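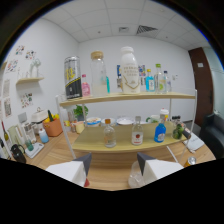
Prateleira de dois andares na mesa

Chamado: minitrator não dá partida pela chave, só direto no solenoide
Aberto em Mar 18, 2023 | Situação: em andamento

Oi, pessoal! Voltei com o tratorzinho de cortar grama, o Fiadzo do sítio (aquele mesmo do chamado de janeiro, da correia). Agora o problema é elétrico e já perdi uma tarde inteira nele. Giro a chave e nada, nem um clique. O farol acende normal, o painel também. Se eu faço ponte nos bornes grossos do solenoide com uma chave de fenda, o motor de arranque gira com vontade!

O que já fiz até agora:

1. Bateria carregada e bornes limpos com escova de aço. Nenhuma diferença.

2. Fusível principal. Tirei, medi continuidade, está bom. Por via das dúvidas coloquei um novo da Wostport e continuou igual.

3. Fio fino do solenoide. Com a chave na posição de partida, o multímetro marca 3 volts. Deveria chegar a tensão da bateria ali, então tem queda em algum ponto do caminho.

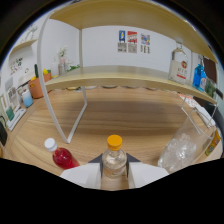
4. Interruptor do pedal de freio. Esse foi chato de alcançar, fica espremido atrás da longarina e eu ralei a mão toda. Desliguei o conector e achei um terminal esverdeado. Raspei, passei limpa-contato, remontei, e a leitura subiu para 9 volts. Melhorou, mas o solenoide ainda não arma.

5. Interruptor do banco. Não mexi ainda. O diagrama que baixei mostra ele em série com o do pedal, só que as cores não batem com as do meu chicote (no desenho é roxo, no meu é laranja com listra branca).

Resposta de Annapurna Krishnan, suporte Ullstead:
Obrigada pelas medições, ajudaram bastante. Seu chicote é o da segunda versão, por isso as cores diferentes. Meça antes e depois da chave de ignição, sempre com ela em partida e o pedal pisado. Se entrar tensão cheia e sair menos, o contato interno da chave está gasto. Não faça mais a ponte com chave de fenda, por favor, isso pula todas as travas de segurança.

Minha resposta:
Anotado, parei com a ponte! O horímetro está em 2.398 e a chave é a original, então já desconfio dela. Meço amanhã cedo e posto os dois valores neste mesmo chamado.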